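The Slow Return of the Village Jam Kitchen

Vamley lost its last grocer nine years ago, but on a Sunday in late summer there is still a queue outside the old dairy.
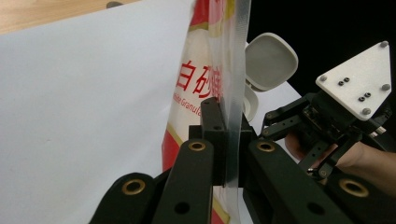
The dairy belongs to Wusalis, a small preserve maker that sells most of what it produces within a short drive of the village. It was set up by Mayu Koyama, who trained as a pastry cook and moved to Vamley when her husband took a teaching job nearby. She began with damsons from the hedge behind their house and sold the first 90 jars from a table by the gate.

"I thought I would be left with half of them," she says. "They had gone by lunchtime, and people wanted to know when the greengages would be in."

Last year the kitchen filled 3224 jars. By the standards of a factory that is a quiet morning, but it keeps two people employed through the season and gives local growers somewhere to take fruit that shops will not accept. Small plums, split gooseberries and scarred apples all come in at the back door, usually in whatever the grower had to hand.

One of the main suppliers is Hegarty, a fruit farm on the far side of the valley. Its older trees crop heavily every second year, and the surplus used to be left on the ground. Now it is picked over early and brought down before the kitchen starts at seven.

The method has changed little from what most people's grandparents would have done. Fruit is weighed, simmered until the skins are soft and then boiled hard with sugar. Koyama uses plain white granulated for nearly everything. Brown sugar, she says, hides the taste of a good plum, and preserving sugar costs more than she can pass on. Strawberries get lemon juice to help them set. Blackcurrants are left alone.

Traditional recipes call for equal weights of fruit and sugar, and customers often ask for less. She has tried it. A low-sugar jam tastes fresher on the first day, but it sets softly and has to be kept in the fridge once opened. She sells one, an apricot spread, in small jars with a short date on the label.

Jars are the larger headache. Prices rose sharply two winters ago, and Wusalis now takes back empties under a deposit scheme called Revow, which it shares with a honey seller and a pickle maker. Almost 200 jars came back in the first month. Each has to be checked for chips and washed, and the lids are always bought new.

In November the work turns to marmalade orders and chutney, and the queue gets shorter. The dairy has no heating beyond the stoves. Koyama has been asked to supply a chain of farm shops and has so far said no, as it would mean a second boiling pan and a bigger building.

She would like to teach instead. A few evening classes are planned for the new year, starting with lemon curd.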